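4.3 Working rules for the key-hanging station (two-arm)

Applies to every Tomdale cell running small-item jobs. Read before first power-up, then again after any finger change.

Before you start

1. Walk round the table. Both E-stops reachable, nothing leaning on them.
2. Speed cap at 40 per cent for teaching. No exceptions, not even for a quick check.
3. Board fixed and hooks pressed down hard. New hooks — leave 120 minutes before any load goes on.
4. Cables free through the full reach of each arm. Loop them outside the elbow, never across the gripper.
5. Put spare items away from the arm's path. Packaging too.

Running the job

6. One arm holds, the other stays open and clear. Don't let both close in on the same hook.
7. Approach the hook from the front, slow. Stop short, check the line, then go on. 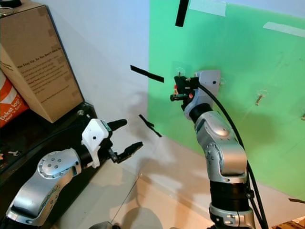 Fig. 4-2. Right gripper at the green board, left gripper open.

8. If the item slips, pause. Do not reach in while the arms are live, pause is not the same as off.
9. Wait for the amber light to go out before you pick anything up by hand.

CAUTION: Fingers closing on a key can throw it. Eye protection on inside the marked line, visitors aswell.

Finger covers

10. Look at both fingers at the start of each shift and again every 400 cycles. Tears, flaps, loose tape, bare patches — any of these and the finger comes off.
11. Change in pairs. One worn and one new gives an uneven grip.
12. Log it on form 132. Write which side, and what you saw. "Worn" on its own is no use.
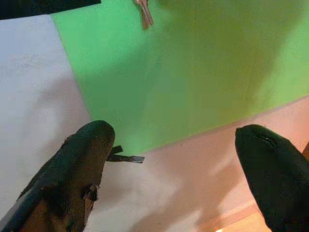

Fredy Mosquera asks that anyone tempted to trim a loose end with scissors and carry on should stop and swap the cover instead, as a trimmed edge lifts again and the next tear starts from there.

Note: covers from Skilport and Manolakis are not the same thickness. Do not mix. Re-teach the close position after changing from one to the other.

13. After the swap, ten slow open-and-close moves with nothing in the grip. Then one item, still at teaching speed.
14. Any doubt, tag the arm out and tell Zoi Kontogiannis. Dont wait for shift end.

Storing covers: see 4.4.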